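Household Linen: Good Practice for Rolling, Sorting and Storing Towels with Robot Arms

Published 2020-11-09
By the Household Practice Desk, Navenia
Shared 700 times | 50 comments

These tips are intended for laundry rooms, guest houses and larger households in which one or two table-mounted arms are used to put away clean linen. They follow the order of work in the Navenia linen sheet, which was last revised in February, and they apply equally to arms hired by the day and to arms kept permanently at the table. Where the supplier's manual is stricter than this page, the manual should be followed.

1. The table

The table should be level, smooth and plain in colour. Patterned cloths and oilcloth should be removed before work starts. A pale top is acceptable for white linen provided that the lighting is even and the towels can still be told apart from the surface.

Nothing should be left within reach of the arms except the towels and the containers they are going into. Cups, scissors, pegs and folded laundry waiting for another job belong on a separate table. Linen that must stay nearby should be placed well back from the working area and should not overlap it.

2. Preparing the towels

Towels must be fully dry before they are rolled. Damp terry is heavier at one end than the other and tends to slip during the lift.

Fold the towel lengthwise first, then roll it from the short edge, keeping the sides level. The roll should be firm enough to hold its shape when set down and soft enough to give a little when pressed by hand. A final fold may be left as a diagonal edge on the outside. This is a matter of taste, although the loose corner should be tucked in if it lifts away from the roll.

Labels and hanging loops should be turned to the inside. A loop left outside can catch on a finger pad or on a fastener, and the towel will then fail to drop when the grip opens.

Bath sheets are not suitable for this method. They should be folded flat and put away by hand.

3. Grip

The grip should be set by the softest towel in the batch. Thick looped terry will narrow visibly at the point where it is held, and this is acceptable. The pads should meet the towel on both sides and should hold it by the pads alone; cloth should not be drawn in between the linkages behind them.

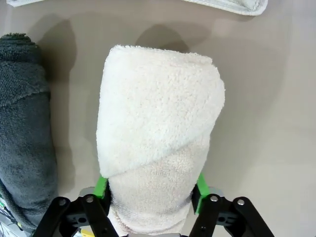 Pads are to be wiped with a barely damp cloth before each batch and allowed to dry. Dark towels shed lint, particularly when new, and the lint will show on whites. The recommended order is therefore white first, pale colours next and dark colours last. If the order has to be changed, the pads should be wiped again at the change.

Screws on the gripper should be checked for tightness at the start of the day. Any screw found loose is to be tightened with the power off, and the fact entered in the table log. Cables should be looked over at the same time for wear, and should hang clear of the fingers throughout the full movement of the arm.

4. Spacing

Rolled towels should be laid parallel to one another with the ends towards the front of the table. Leave enough space between neighbours for an open finger to pass down on either side. Uneven gaps are permitted. Gaps that are too narrow are the commonest cause of a second towel being dragged along with the first, according to the notes returned to us by Trendodar, who keep the linen for their own guest rooms in this way.

A towel that has come partly unrolled should be taken off the table and rolled again. It should not be patched up where it lies while an arm is under power.

5. Containers

Open-topped canvas bins are preferred to wicker, which snags terry. Each bin should be empty at the start, with its sides pulled up square. Inner flaps should be laid flat against the wall so that a towel lowered into the bin does not carry the flap down with it.

Where two bins are used, they may stand close together, and each arm should normally serve the bin on its own side. Crossing one arm over the other is allowed only where the routine has been tested at slow speed.

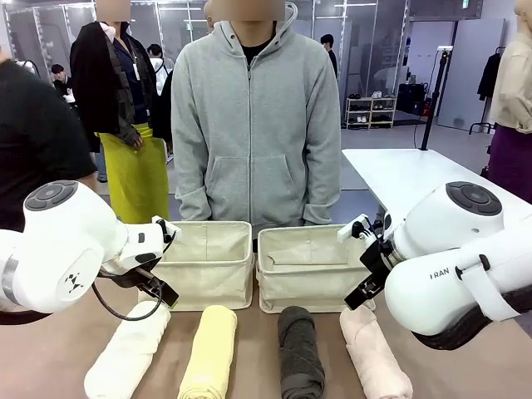

Both arms over the row, with the bins standing empty behind it.

6. People at the table

One person is to be named as the operator for each batch and should remain within reach of the stop button. The operator does not leave the table to answer the door or the telephone without first stopping the arms.

Others may watch, but they should keep their hands off the table while the arms are powered. Loose sleeves, scarves and lanyards should be tucked in or taken off by anyone who has to reach across it, and long hair should be tied back. Jackets worn over the shoulders should be put on properly or hung up.

Children may be present only with an adult who is not also the operator. The Ait Ali guest house asks visitors to stand behind a strip of tape on the floor, and we recommend the arrangement to any household with regular callers.

7. Stopping and starting again

If a towel is dropped, stop both arms before picking it up. This applies even where only one arm was moving. A towel which has touched the floor goes back to the wash.

After a stop, the first movement should be made at reduced speed with the grippers empty. Normal speed may be resumed once each arm has been seen to return to its place above the row.

8. Records

A short log should be kept at the table, showing the date, the operator, the type of linen and any stops. Fasik members may use form 2347, which has a column for pad wear and can be copied freely. Pads worn smooth should be replaced in pairs. Keep at least 2 spare pads in a closed box away from the linen, together with the correct screwdriver.

Completed logs should be retained until the next revision of the sheet. Comments on the wording of sections 3 and 5 are particularly welcome, as both will be reopened then.

Contact Navenia | Copyright Navenia 2020 | Back to top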